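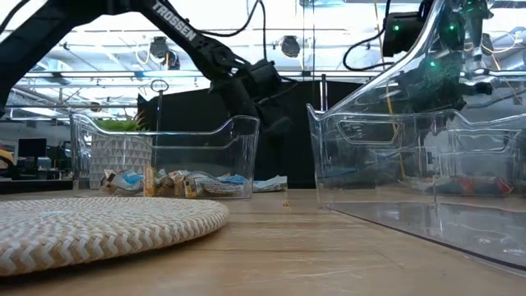

Attachment 1: the two clear bins on the table, snacks in the left one

Ticket 458
Subject: Snack bins, lower rail will not seat and handle edge is rough
Product: Memwood clear pantry bin, medium and large
Opened by: Natalia Quintero
Status: Closed
Priority: Normal

Monday, 9:12 a.m. Customer wrote:

I ordered one medium and one large clear bin for the snack shelf at our office kitchen. I have three things to report and I would like them handled on one ticket if possible.

First, the larger bin does not go all the way back on the shelf. It stops with the front sticking out past the edge, so the cabinet door will not close. The medium bin fits with no trouble.

Second, the handle cut-out on the large bin has a rough edge on the inside. You can feel it with a finger when you pull the bin forward.

Third, the small wrapped snacks keep sliding over the side of the medium bin when it is full. The picture I attached has both bins on the table with the wrapped snacks in the left one. One wrapper is next to the bin on the right side, and that kind of thing happens on the shelf too, except there it falls behind and we find it a month later.

The shelf is a Gramen wall cabinet, the standard one with the adjustable shelf. Order came from the Zamudio store.

9:40 a.m. Support replied:

Thank you for the picture. Please send the following so we can look at the fit:

Inside depth of the cabinet, measured from the back panel to the inside of the closed door.
Whether there is a lip, rail or clip along the back of the shelf.
Which way the bin is facing when it goes in. The tall curved panel is the back and should go in first.

For the handle, please tell us if the rough part is along the top of the opening or the bottom.

10:25 a.m. Customer wrote:

Depth is fine according to the chart on your page. I measured twice. There is a metal rail along the back of the shelf, low down, held on with two screws. It came with the cabinet. I was putting the bin in with the tall panel at the back as it says on the label.

The rough part is along the bottom of the handle opening, toward the left corner.

11:05 a.m. Support replied:

The rail is what is stopping it. The depth on the chart is for an open shelf with nothing mounted on it. The medium bin is shorter front to back, so it clears.

You have two choices. You can take the rail off if the shelf does not need it, or you can move the shelf down one set of holes and put the large bin on the shelf below. Please check with the cabinet instructions before you remove the rail. On some models it keeps the shelf from tipping forward, and we cannot say for yours.

For the handle, wipe the opening with a dry cloth first. Sometimes a thread of plastic is left over from the molding and it will come off. Do not use a knife. If it is still rough after that, we will replace the bin.

2:50 p.m. Customer wrote:

Called Gramen. They said the rail on this model is for hanging hooks and can come off. I took out the two screws and the large bin now goes back all the way. Door closes. I put the screws and the rail in a bag and taped it inside the cabinet.

Wiped the handle. Some of it came off but there is still a sharp spot at the corner. I would like the replacement.

I also still need an answer on the snacks sliding out.

3:30 p.m. Support replied:

Replacement for the large bin is approved. Reference 101. You do not need to send the first one back. Please do not use it with the sharp spot at hand height. If you want to keep it, use it for storage where it will not be pulled out every day.

On the snacks: slick wrappers slide against each other, and once the pile is higher than the side wall, there is nothing to hold them. Things that help:

Keep the fill level below the handle opening.
Stand the longer packages upright along the wall and put the small ones in the middle.
Put the light, flat packages in the large bin, which has more floor space, and keep the heavier ones in the medium.

We also sell a divider made by Ramico that fits the medium bin. It splits the bin front to back. It is not required.

Tuesday, 8:55 a.m. Customer wrote:

I sorted everything before people came in. Chips and crackers are in the medium bin now, bars standing up along the side. I had 16 bars and they all fit in one row. The rest is going into the large bin when the new one gets here. For the time being it is in the box it came in.

No divider for now. If the pile starts falling over again I will order one.

One more question. Can these go in the dishwasher? There is some sticker glue on the side of the medium one.

9:20 a.m. Support replied:

No dishwasher. The walls can warp and go cloudy. Warm water and dish soap, soft cloth. For the glue, rub a little cooking oil on it, leave it for a few minutes, then wash with soap.

Friday, 1:15 p.m. Customer wrote:

Replacement arrived. Handle is smooth all the way around. It fits on the shelf and the door closes. The oil worked on the glue. You can close this.

1:22 p.m. Support note:

Closed at customer request. Sent a note to the web team to add a line to the depth chart about shelves with a back rail.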